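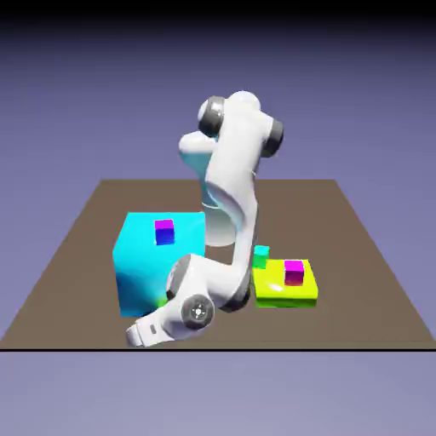
Figure 5.1 A jointed arm on a flat brown platform. Computer rendering.

Chapter 5
Paying for Things That Last

In April the Grutholm bakery in Stotton buys an oven for $2000. It pays cash, and the owner spends the evening feeling poor. Her accountant tells her she is exactly as rich as she was at breakfast. Both have a point, and the quarrel between them fills this chapter.

Flour is an easy cost: it is bought, baked and eaten. An oven hangs around for years, getting older and less valuable while it works. Accountants call this loss depreciation, a long word for what your car does when you drive it off the lot.

We begin with the straight-line method, in which the oven loses the same amount every year and has the good manners to do so on schedule. Section 5.2 takes up ovens that behave worse.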